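# Sorting a big button collection without losing my mind

I inherited my aunt's buttons in February and I've been putting off dealing with them ever since. I did finally settle on two shallow trays, a red one for keepers and a light blue one for everything else.

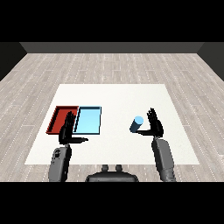
## What I'm stuck on

Do I sort by color, by size, or by type (shank, two-hole, four-hole)? I started with color and got through 19 jars before I noticed that I had seven piles I would call "cream" and couldn't find a matching set of anything. I mostly sew kids' clothes and the odd cardigan, so I'd like to be able to lay my hands on a set without tipping everything out. There are a lot of old coat buttons too, some still on their cards, and I hate the thought of cutting those apart. Thank you for reading all this!

Nga Kiều

---

**Keegan Sheehan**

Oh, I love this kind of problem — my grandmother left me a cookie tin of buttons and it took me a whole winter of evenings, with the radio on, to get through it. I'd sort by size first. A buttonhole doesn't care about color, and when you're finishing a cardigan you already know what will fit. After that, split each size by color, and only as finely as you need. Cream, ivory and "old white" can all live together.

Thread matching sets on a bit of fishing line or a big safety pin as soon as you find them, or you'll be hunting for that sixth button all over again. Leave the carded ones on their cards and file them upright in a shoebox, like recipes. I keep shank buttons apart from the flat ones as well, though my sister mixes hers and seems perfectly happy.

One more thing: if any of them smell sharp, a bit like vinegar, put those in a paper envelope away from the rest. Some old plastics break down and can spoil their neighbors.

**Tâm Trương**

color. always color. life's too short to measure buttons

**Achilleas Nikolaidis**

I'm with Keegan on size, but do the metal ones separately and keep them dry. Mine picked up rust in a damp closet and marked a blouse I was very fond of. Muffin tins are handy for the in-between stage, if you can spare one for an evening or two.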